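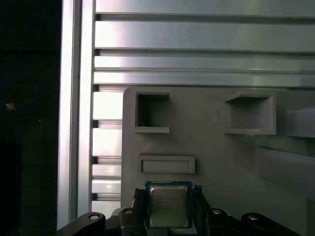

Wrist cam view, CPU held by the substrate edges, toothed tips.

Thread: Toothed vs. flat pads for thin edge gripping

shimstock
Posted 2/9/22

Comparing two fingertip sets on the same parallel linkage gripper. Set A is the toothed pad in the photo. Set B is a flat pad with a bonded rubber face. Part is a desktop CPU, gripped on the left and right edges of the substrate, heat spreader facing the wrist camera.

Ran 300 picks per set out of a Purkard tray, same approach speed, same force setting. Set A dropped 2. Set B dropped none but the part crept down in the pads during fast moves, enough that I had to re-image before every place. With A the pose after the pick matches the pose at the place, so I can skip that step.

I am leaning toward A. Looking for reasons not to.

low_side_driver
Reason not to: you are putting teeth on the edge of a laminate. Have you looked at the edges under magnification after more than one cycle? We tried serrated tips on bare boards and got dust in the fixture long before we saw marks on the parts.

shimstock
Scrap CPUs, so I haven't been careful about it. I'll pull a few and look.

What force were you running?

low_side_driver
Don't have it in newtons. It was an Allus controller and the setting was a percentage of motor current. Low end of the range.

kinematic_mount
Percent of current tells you very little on a linkage gripper. Force at the tip changes with opening width for the same motor torque. Put a load cell between the pads at the width of your part and write down that number. Otherwise the A/B comparison is only good for this one part.

shimstock
It only has to be good for this one part.

kinematic_mount
Then why post it as toothed vs. flat in general? Change the title.

ohmsbench
Is the creep on set B the rubber or the finger? If the tips splay under load, the faces are no longer parallel and you hold the part on one line of contact. Rubber hides that until you accelerate. Teeth bite, so they hide it better. Blue the pads and check contact before blaming the material.

shimstock
Checked it this afternoon. Contact on B is a strip along the front of both pads, not the full face. So the tips are splaying, at least a little. Shimmed one and the creep went down. It did not go away.

low_side_driver
There you go. Third option is a flat pad with a shallow ledge. Let the ledge take the vertical load and drop the grip force.

ohmsbench
Ledge has to clear the socket on the way down. Not much room there.

low_side_driver
Release high and let it fall the last bit.

ohmsbench
Onto socket pins? No.

tray_feeder
We have Amato tips with a fine tooth, much smaller pitch than what you show. They hold about like yours and wear faster. Log in our cell has the last pair at 2457 cycles before placement started to drift. Our parts are ceramic though, so yours may do better.

shimstock
Useful, thanks. Edges are back from the scope. Set A leaves a row of dents in the substrate edge, regular pitch, no delamination that I can find on single-pick parts. A part I had cycled all morning has a fuzzy edge on one side.

low_side_driver
That fuzz is your dust.

kinematic_mount
And the one side is your splay. Measure the force.

shimstock
Load cell is on order. Next run is set B, shimmed, at a lower acceleration.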